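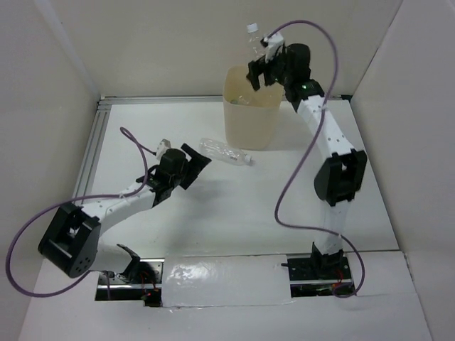 Marlene Ostby
Household Editor, Nisico Home Notes

Looking After Kitchen Plastics

Plastic tubs, lids, scoops and bins take up more cupboard space than almost anything else in a kitchen, and most of them get no care beyond a quick wash. Tips on cleaning, storing and using them follow, starting with the sorting. Set aside a Thursday evening or a rainy afternoon if your cupboards are very full.

Sorting what you have

Empty the whole cupboard onto a table. Put every tub with its lid. Anything left over goes in a separate pile, and you can keep that pile for a week in case the missing half is in the dishwasher, the car or the office fridge. After that, let it go.

Check each piece for cracks along the rim and at the corners. A cracked tub won't seal and it traps food. White stress lines where a lid flexes are an early sign, and a lid like that can be moved to dry goods. Tubs with deep knife scratches inside are best retired from food and used for screws, crayons or seed packets.

Turn each piece over and look for the marking on the base. A number from 1 to 7 in a triangle tells you the type of plastic. It does not tell you that your town will collect it, so look at the local list before you put anything in the recycling. Microwave and dishwasher symbols are separate, and if there is no symbol, wash by hand and don't heat it.

Everyday washing

Rinse with cool water first if the tub held egg, milk or starch. Hot water sets these onto the surface. For everything else, go straight to hot water and dish soap.

Use a soft sponge or cloth. Scouring pads leave fine scratches that turn clear plastic cloudy, and there is no good way to get the shine back. A bottle brush reaches into narrow corners. For the groove in a lid, wrap a thin cloth around the handle of a teaspoon and run it all the way around. If the seal lifts out, take it out once a month, wash it and dry it flat.

In the dishwasher, plastics go on the top rack. Set light pieces between heavier ones so the spray doesn't flip them over and fill them with dirty water. Skip the heated dry if your machine lets you.

Greasy tubs

Grease clings to plastic more than it does to glass. Wipe the tub with a paper towel before it goes anywhere near the sink. Add a squirt of soap, a little warm water and a torn piece of paper towel, snap on the lid and shake for half a minute. Rinse and wash as usual. It works well on tubs that held bacon, curry or salad dressing.

Tomato stains

Wipe the inside with a thin film of cooking oil before you put sauce in, and let the sauce cool before you pour it. For stains that are already there:

1. Make a paste of baking soda and water, thick enough to stay on the sides.
2. Spread it over the stain and leave it overnight.
3. Rub gently with a damp cloth and rinse.
4. Set the tub in a sunny window for a day or two.

Old stains may only fade. They don't do any harm, and a pink tub can be kept as the regular one for pasta sauce.

Smells

Onion, garlic and fish are the usual offenders. Fill the tub with warm water and two tablespoons of white vinegar, leave it for an hour, then wash with soap. Wash the lid the same way, including the seal. If the smell is still there, crumple a sheet of plain newspaper into the dry tub, close it and leave it for two days.

Never mix vinegar with bleach.

Storing tubs and lids

Let everything dry fully before it goes away. Water trapped between nested tubs leads to a musty smell. Stand pieces upside down on a rack, not flat on a towel, so air can get under them.

Nest tubs by shape, with the largest on the bottom. Keep round ones and square ones in separate stacks. Lids stand on edge in a narrow bin or a file sorter, biggest at the back. Storing tubs with their lids on takes more room, and it suits you only if you own very few.

If two sets look alike, mark them. I have an old Zevodix set and a newer Plodix set whose lids almost fit each other, and it took one leaked lunch to get me to put a dot of nail polish on the bottom of every Zevodix piece. The polish has lasted through 18 months of hand washing.

Small loose pieces

Every kitchen has a few: measuring scoops, bag clips, cookie cutters, bottle caps, the attachment for a blender you still own. Give them one open bin in one drawer and don't let them spread to a second. Choose a bin with a smooth inside and rounded corners, which wipes out easily. When it is full, tip it out and go through it before adding anything new.
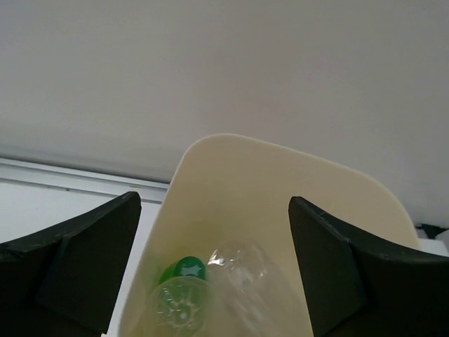 Cleaning the bins themselves

Storage bins get forgotten. Crumbs and dust collect in the bottom and stick once any oil gets in. Every couple of months, empty each bin, knock it out over the trash and wash it in the sink with warm soapy water. Do the outside as well, especially under the rim where hands go. A sticky price label comes off with cooking oil left on it for ten minutes, followed by soap.

Trash and compost bins need more. Sprinkle baking soda in the bottom, add hot water and let it stand for half an hour before scrubbing. Dry the bin before the new bag goes in. A folded sheet of newspaper under the bag catches drips.

Freezing

Leave a finger's width of space at the top for soups and stews. Cool food in the fridge first, then move it to the freezer. Write the contents and month on masking tape and put the tape on the side, where you can read it in a stack. Don't twist or bang a frozen tub to get the food out. Hold the base under cool running water until the block slides free.

Using odd tubs elsewhere

Retired tubs are useful in the garage and the bathroom. A shallow one under the sink catches a slow drip until you can fix it. Deep yogurt tubs hold paintbrushes while you work. Cut the side from a white tub into strips and you have plant labels, and pencil lasts longer on them than most pens.

Keep retired tubs out of the kitchen. Put a stripe of permanent marker across the base so they don't drift back.

Next page: Wooden spoons and cutting boards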